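**Kit 23 back in use at Keltance after jaw trouble**

Short one from the folding cell. The handheld gripper pair known as kit 23 is working again after being off the bench for most of August. Left jaw was closing late, right one had play in the lower finger. Both fixed in house, parts from Grasero.

The trouble started small. Operators on the early shift noticed the left unit needed a second squeeze to close all the way on thin cloth. Fine on towels, bad on shirts. Someone tightened the hinge screw, which helped for an afternoon and then made it worse. By the end of that week the jaw was dragging and the position readings drifted between the start and end of a session.

When the housing came off the cause was plain enough. Lint. A good plug of it packed behind the upper jaw, wound round the hinge pin, and a flat spot worn on the pin itself. Folding cloth all day does that. The cleaning note on the wall said to blow out the jaws every 1,000 closes, and that number came over from the old parts-picking job where there was no fabric at all. It's now 200.

The right unit was a different story. No lint to speak of, but the lower finger had been put back with the wrong washer after the last service and could rock side to side. Enough to lose the edge of a sleeve. New washer, thread lock, done. It took longer to find the washer than to fit it.

What got changed, for those running other kits:

- hinge pins replaced on both sides, 4 in all, two per unit
- upper jaw pads cleaned with a damp cloth only, no solvent (solvent is what hardened the pads on the old set)
- lower finger washers checked against the Billent drawing, not against the other unit
- zero position redone with jaws fully closed, then once more with a single layer of cotton between them
- left and right kept as a pair, dont swap one side in from a different kit

That last one matters more than it sounds. During the repair a left unit from another kit was paired with the 23 right for two days, and the sessions from those days had the two sides out of step by enough to notice. They have been pulled and will be redone.

Check-out took a morning. The routine is the same one used for new kits: fold, open, refold, with a fresh zero check at the start and the end. Run on soft cloth over bedding and then again on a bare board, as the soft surface gives under the lower finger and will hide a bad zero. Roughly 20 folds on each. Readings held from start to finish on both surfaces, and the left jaw closed on the first squeeze every time. 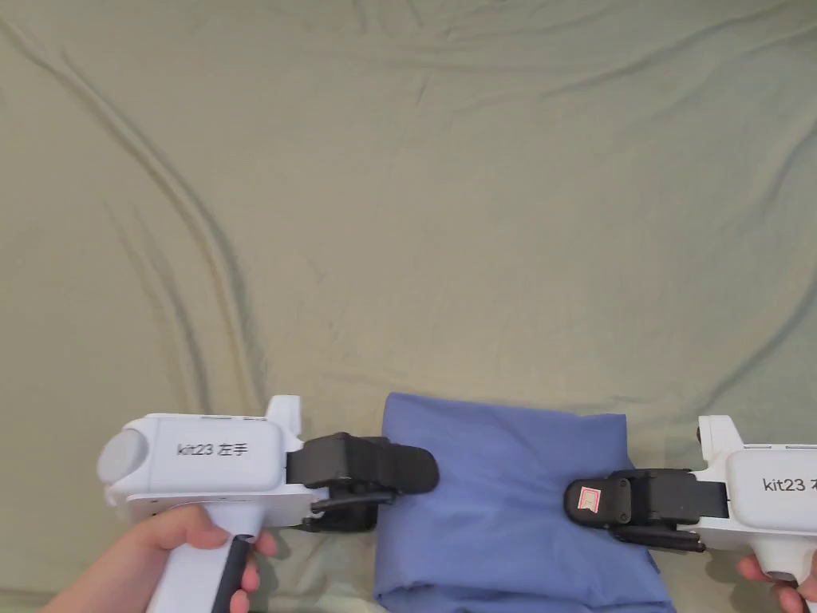 Jurčo asked whether it wouldn't be simpler to fit a felt ring behind the jaw and keep the lint out in the first place, and said the cleaning interval is going to get skipped on a busy day no matter what number is on the wall. A ring was tried on a spare housing last spring, it rubbed on the hinge and slowed the close, but that was a thick one. A thinner one is on the Grasero order.

Until that shows up the rule is air first, then tweezers, then squeeze the trigger a few times with nothing in the jaws and listen. A dry scrape means lint is still in there. Don't oil the hinge. Oil plus lint makes a paste and the housing has to come off agian.

Service log for kit 23 is in the drawer under the charger. Please write the close count in it when you hand the kit over, both sides, even if they look the same. Spare pins are in the same drawer, spare washers are not, ask at the bench.

Other kits get opened up one at a time starting with the oldest pair. Expect each to be away for a day. If yours has started needing a second squeeze, say so now and it moves up the list.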